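Vukar 0.6: Notes on the Planner Update

11 Oct 2025

The planner in Vukar has been rewritten over the past month, and the new version is now the default on the Rinach branch. The previous planner computed a full path before the arm moved and discarded it whenever perception reported a change. The new one keeps the path and repairs only the affected segment.

Over 625 logged runs, the most frequent fault was a late grasp estimate on small items, beans and seeds in particular. The perception node now publishes at 60 Hz, and the controller rejects any estimate older than 2 frames.

Two matters remain open. The Plodside log viewer does not yet read the new message format - a converter is in review - and the gripper width limits are still set by hand in the configuration file. Users who maintain their own launch files should update them before merging.
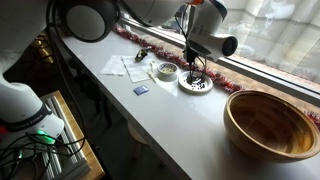
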